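Print this thread | E-mail this thread to a friend

Search this board: enter keywords Go Advanced search

Wooden test tube racks - who still uses them?

mossgate
Posts: 432

I picked up a wooden rack at a school clear-out in October and I am completely in love with it. Turned posts at the ends, one long bar with the holes, a base with little dished spots for the tubes to sit in, and dowels running up between. I wiped it down with a barely damp cloth, gave it a thin coat of mineral oil, and the grain came up beautifully. It's on my shelf right now with colored water in it and I keep walking past just to look!

So who else still uses wood? And what do you do to keep it nice?

tinfunnel
Posts: 1,572

Yes! Wood all the way. Mine is a Bramlow, bought used, and it has outlived two plastic ones that cracked at the corners. I like that it doesn't skate across the table when you bump it. Wood also shows you your spills, so you learn to pour better (I am still learning).

One thing about the oil - go easy around the holes. I flooded mine the first time and the tubes came out greasy for a month.

quillback
Posts: 45

I'm going to be the grump. Wood soaks things up. Food coloring is fine, but the first time you drip something you care about, it's in there for good. I had a Gernel rack with a purple ring in every recess, and the smell never left either. I went to coated wire and I'm happy with it. You can rinse it under the tap and walk away.

mossgate
Posts: 433

Fair enough, but I'm only doing color mixing and density layers with my kids, so a few stains don't scare me. They kind of add to it. Doesn't the wire scratch your glass?

quillback
Posts: 46

Not if the coating is whole. Once it chips, yes, I'd replace it.

dovetail_jo
Posts: 2,244

Woodworker here, so take my side with a grain of sawdust. The stain problem is mostly a finish problem. Most old racks got one coat of something thin and that was it. Sand lightly, wipe off every bit of dust, then put on three coats of a hard water-based finish and let it cure a good long while before any glass goes near it. Skip the mineral oil if you plan to do this, or the finish won't stick. For the recesses I wrap fine sandpaper around a marble. Works great!

I also disagree with tinfunnel about used Bramlows. The older ones are lovely, but I've had two with loose dowels. Turn it upside down and wiggle before you pay.

tinfunnel
Posts: 1,573

Mine doesn't wiggle! But OK, I'll admit I got it for next to nothing and would have forgiven it anything.

The marble trick is brilliant and I'm stealing it.

pelican_ink
Posts: 88

Nice thread. I've got one of each and the wooden one comes out whenever there's color involved, because glass and bright liquid against pale wood is about as cheerful as a table gets. I leave gaps when I fill a rack. Easier to get your fingers in, and you can see each color on its own instead of one long stripe. For anything sticky like syrup layers I use a plastic Nijs rack that goes straight in the sink.

dovetail_jo, would your finish hold up to warm water? My tubes go back in the rack after washing and they're never completely dry.

dovetail_jo
Posts: 2,245

Drips, sure. Standing water, no. Lay the tubes on a towel first, or put a folded paper towel under the open ends for a while. The end grain in the base is where it'll lift if it's going to.

quillback
Posts: 47

See, this is my point. That's a lot of babysitting for a rack. Still, I'll grant you all that they look better than mine.

glasswren
Posts: 131

Look better by a mile! Light wood, white table, and I'm so pleased with it. 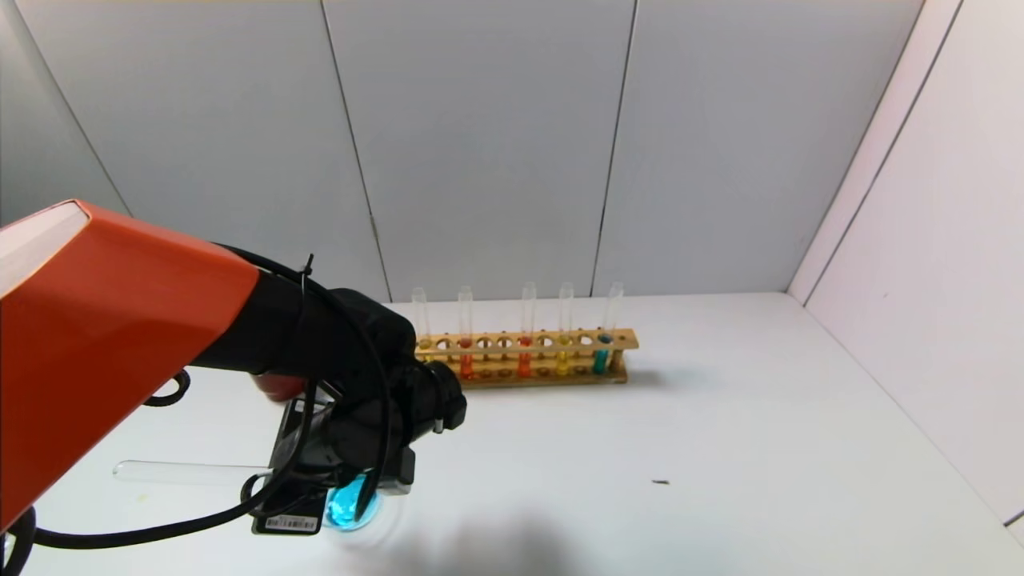
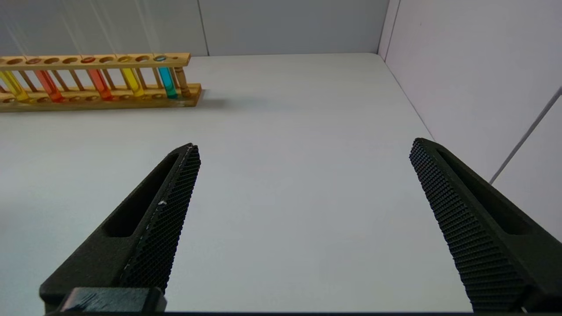
mossgate
Posts: 434

Last thing from me, I think. One of my tubes is a tight fit and I have to twist it to get it down through the hole. Dratel sells replacement tubes but I'd hate to order a set and have the same trouble. Should I open up the hole or buy narrower tubes?

dovetail_jo
Posts: 2,246

Open up the hole, just a hair. Wrap fine sandpaper around a pencil, take a few turns, and try the tube again before you take any more. Wood swells in damp weather, so if it fits fine on a dry day I'd leave it alone. Don't force the tube in the meantime - if it snaps, it'll snap right where you're holding it.

Print this thread | E-mail this thread to a friend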